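Hilo sobre cómo estamos armando el presupuesto del primer robot con pinza del taller. Llevo semanas con esto y me lo estoy pasando en grande, así que lo cuento por partes 🧵

1/ Punto de partida: somos un taller pequeño que monta y embala piezas de recambio. Queremos un brazo que coja cosas de una bandeja y las deje en otra. Suena modesto y lo es, pero para nosotros es la compra del año.

2/ Primer error mío: empecé mirando catálogos de brazos. Dos tardes comparando alcances y cargas sin haber escrito qué piezas íbamos a mover. Borré la hoja y empecé por las piezas.

3/ Salieron 18 referencias. Pesamos cada una, medimos el lado por el que se puede agarrar y apuntamos el acabado. Las pulidas nos preocupan (resbalan hasta en la mano), las de fundición mucho menos.

4/ Con esa tabla delante la conversación con los proveedores cambia una barbaridad. A Fokum y a Sidora les mandamos lo mismo, y las dos respuestas llegaron con preguntas buenísimas sobre los dedos de la pinza, que yo tenía puestos en la hoja como «accesorio».

5/ De accesorio nada. La pinza, los dedos de repuesto y el soporte se llevan una partida propia. Si tu hoja tiene una sola línea que dice «robot», pártela ya.

6/ Antes de pedir la oferta definitiva estamos probando en simulación. Cuesta horas, claro, y esas horas también van al presupuesto – en el nuestro hay 60 para esta fase, contando lo que tardamos en aprender el programa.

7/ Ahora mismo andamos con la pinza de dos dedos planos, abierta y sin nada entre medias, en una habitación de prueba con suelo de mármol claro y paredes de colores. Me encanta esta vista desde detrás de la palma: se entiende enseguida cuánto sitio piden los dedos.

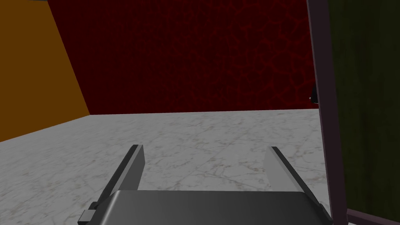

8/ Lo que ya ha cambiado en la lista de la compra gracias a simular: el soporte. Queríamos el más barato de Fotow, fijo, atornillado a la mesa. Al mover el brazo virtual por nuestro puesto vimos que nos convenía uno regulable en altura. Más caro, sí, pero prefiero enterarme en septiembre que con la mesa taladrada.

9/ Lo que la simulación NO nos resuelve: el rozamiento de verdad. Podemos poner un coeficiente y quedarnos tan anchos, pero las piezas pulidas hay que probarlas con la pinza física. Para eso hemos pedido a Yeoman una unidad en préstamo durante 10 días. Si no la prestan, la alquilamos, y el alquiler ya está en la hoja.

10/ Partidas que casi se me olvidan, por si le sirven a alguien:
– vallado o escáner de seguridad, y la evaluación de riesgos
– toma eléctrica nueva en la pared del fondo
– aire comprimido (si la pinza es neumática, la nuestra todavía está por decidir)
– bandejas con posiciones fijas, que son más caras de lo que parece
– formación para las dos personas del turno de mañana

11/ Las bandejas merecen tuit aparte. Una cámara para localizar piezas sueltas es preciosa y yo la quería muchísimo. Pero con bandejas buenas el brazo sabe dónde está todo y nos ahorramos la cámara este año. La dejo apuntada para la segunda fase (no me rindo).

12/ Reparto: el 80 % del presupuesto está asignado a cosas con oferta por escrito. El resto se queda sin tocar hasta que terminemos las pruebas con piezas reales. Me costó defenderlo, porque un hueco en una hoja de cálculo pide a gritos que lo rellenes.

13/ Pregunta que recomiendo hacer a cualquier proveedor: «¿qué recambio se os pide más y cuánto tarda en llegar?». Sidora contestó con una lista y plazos el mismo día. Eso pesa en mi decisión más que un folleto.

14/ Otra: pedid que os separen la puesta en marcha del precio del equipo. En una de las ofertas venía todo junto y, al desglosarla, la programación inicial cubría una sola referencia. Nosotros tenemos 18. Menuda diferencia.

15/ Y una de calendario. El plazo de entrega del brazo es lo que todo el mundo mira, pero en nuestro caso manda el electricista. Hasta que no esté la toma nueva, el robot se queda en la caja.

16/ Siguiente paso: meter en el simulador las medidas de nuestra bandeja y repetir las pruebas con los dedos cortos y con los largos. Tengo unas ganas tremendas de ver si nos vale un solo juego, que sería una línea menos en la hoja.

17/ Si habéis comprado una pinza para piezas pulidas, contadme qué recubrimiento lleváis en los dedos y cada cuánto lo cambiáis. Es el único dato del mantenimiento que sigo teniendo en blanco, y me vale cualquier experiencia, también las malas.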